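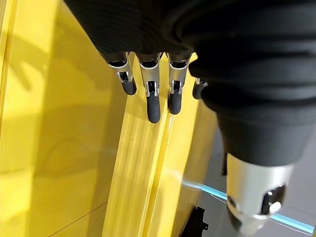

Bar Association > Members > Meeting Minutes

Minutes of the Court Liaison Section

Dec 12, 2019 | By Tibor Kiss, Secretary

2 min read

Called to order at noon in the second floor conference room, Wudirthorpe. Sándor Hegyi presiding. Quorum present. Minutes of the prior meeting approved with one correction (spelling of Lellier).

Small claims mediation. Hegyi reported that 137 cases were referred to the program this year. The Vistcombe branch still has no private room for mediators on calendar days. Hegyi will write to the court clerk and ask for use of the jury room.

E-filing. Members again reported rejected filings with no reason given. Kiss has collected 14 rejection notices and will forward them to the clerk's office with names removed. Members with others should send them to him before the holiday.

Szalai Lecture. Topic will be fee agreements. One hour of ethics credit has been requested. Date in March to be set once the speaker confirms. Motion to keep the member price unchanged. Seconded and carried, three opposed.

Lellier Fund. Application deadline discussed. Tabled.

New business. Question raised about parking behind the Vistcombe courthouse during repaving. No action.

Adjourned 1:10 p.m.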